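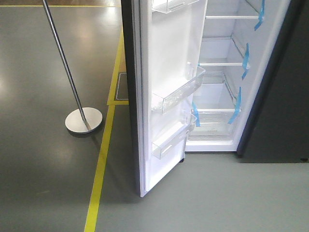
A refrigerator with its door open, showing the clear plastic door bins.

Spare parts should be priced by weight of material, with a fixed handling charge on top. The present method prices them by how badly the owner needs them, and the trade should stop defending it.

Consider the door bin. It is a moulded tray with no moving parts. Briltgate lists one for its tall models at nearly 140 pounds for a set, while the complete appliance sells for 500. Tuneck charges less but supplies the tray only with a new liner, so a cracked lip becomes a job for a fitter. Irnano withdrew its trays 5 years after the last unit left the factory.

Makers reply that storage is dear and demand is uneven. Both points are true, and both apply equally to screws, which remain cheap. A mould that has already made thousands of trays can make another 100 — the tooling is paid for.

I would go further and require the drawings to be released once a part is withdrawn. A small workshop could then run a batch to order. The usual objection concerns food safety, but the grade of plastic can be stated on the drawing along with the wall thickness and the load limit.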